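2025-09-08

Bun task, right arm. Episode count for the Silta project stands at 241. Leonora wants 130 more before we retrain. Grip force lowered to setting 5 — the old value dented the dough.

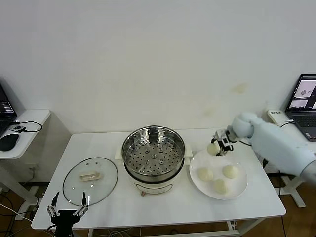

Right gripper with a bun over the plate, steamer basket still empty.

Left arm still needs its lid grasp retuned; the handle pose drifts after each reset. Asked Leonora about splitting lid and bun into separate policies. She prefers one. Will log wrist torque tomorrow and recalibrate before the first run.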